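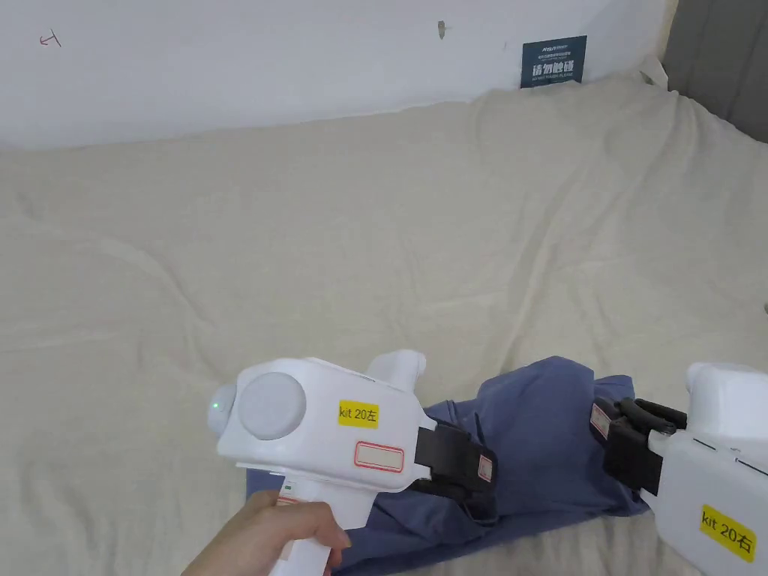

Left and right units of the Nusta pair, over a dark blue garment.

Nusta Hand-Held Gripper Pair

Share 30 | Comments 3

The Nusta is our two-handed gripper set for recording household work that a robot will later have to learn, and folding clothes is still what most of you buy it for. You hold one unit in each hand, squeeze, and the black jaws close on the cloth much as the jaws on your robot arm would. It's sold as a matched pair, and we do ask that you keep the pair together, as the two sides are calibrated against each other before they leave Jerkholm.

Before you order, or if you already have a set at home or in the lab, please read the next part. We would much prefer that you hear about it from us.

Slow-release fault on early sets

In January we began getting letters from customers whose jaws stayed shut for a moment after the hand had let go. Usually it was a nuisance and a spoiled recording, but one customer in Irnivberg had a fingertip pinched while she was freeing a sleeve with her other hand, and we were very sorry to hear it. Miyuki Sakai on our repair bench took her set apart and found lint packed in behind the return spring. Fleece seems to be the worst for it – the short fibers work their way in and stay there.
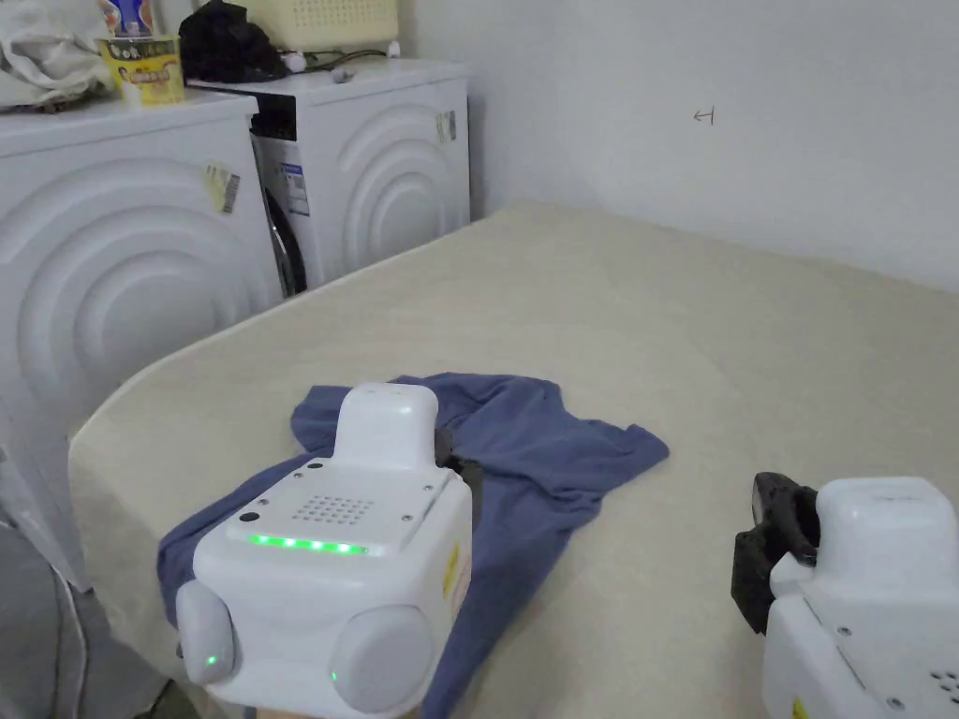
Working on a blue T-shirt. The left unit has its green light strip lit.

The fault can affect any set with a serial number below 2371. Later sets have a felt seal behind the jaw and a stronger spring, made for us by Koyama. A green light tells you only that the unit has power, so please don't take it as a sign that the jaws are moving freely. The recording software doesn't notice the delay either, and a take can look perfectly good on screen with the jaw position a little behind your hand.

If your set is an early one, try it empty first. Squeeze and let go 30 times on each side, and watch for any jaw that hesitates on the way back. If one does, switch both units off and write to us. We'll pay the postage in both directions and fit the new seal and spring to both sides, even when only one is sticking. Please don't oil it in the meantime! Oil turns the lint into a paste, and poor Miyuki has to dig it out with a pick. 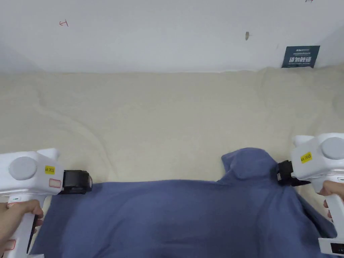 Everyday care

Brush the jaws out after each session, more often on fleece or toweling. Keep your fingers clear of the jaws while the power is on. If cloth gets stuck, switch off, put the unit down and ease the fabric out sideways. Repaired sets come back with a new calibration sheet, so throw the old one away and load the new values before you record.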